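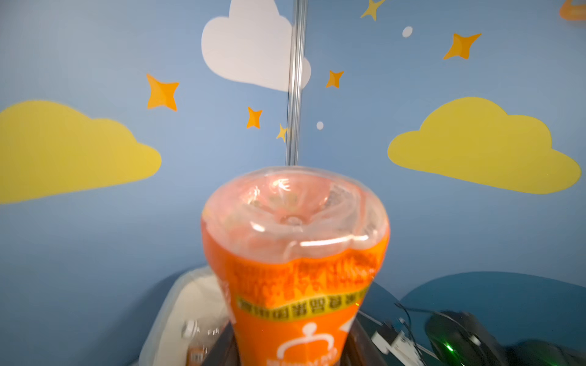 An orange cup in clear wrap, with the painted clouds and stars of the snack corner behind it.

Search this site Enter keyword Go

Snack corner opens at Brasgate community centre

14 July 2023
By Mateja Krasniqi

Visitors to the Brasgate community centre can now buy a small snack while they wait for their children. The new corner has opened beside the main hall, in the space where the coats used to hang.

The wall was painted light blue in the autumn school holidays, with white and yellow clouds and orange stars. Families from the Saturday language classes chose the colours by a vote, and 163 people took part.

On sale are 14 kinds of packaged food and drink. Several come from Asian grocery suppliers and have Chinese writing on the pack, something parents of the Mandarin playgroup had asked for. The centre has put small English cards with the ingredients next to them, so that people with allergies can check before they buy. Anyone who is still not sure should ask at the front desk.

The painting and the fittings cost $2,271 together. The money came from the autumn fair and from a gift by Vendwood, a shop-fitting firm in the next suburb, which also lent its workers for one afternoon.

"My daughter goes straight to look at the stars, and then of course she wants something to eat," said one mother after the playgroup. Another parent would like to see more fruit - at the moment there is only dried apple.

The corner is open from 10 in the morning until the last class has finished. Payment is by card only. Wrappers and empty cups go in the yellow-lid bin near the side door, please do not leave them on the window ledge.

In August the centre will ask for opinions about the selection. Paper forms will be at the front desk.

Recent items
Cavalcanti Street footpath closed for repairs
Fostix choir looks for tenors
Library returns box moved to side entrance
Winter coat swap: what to bring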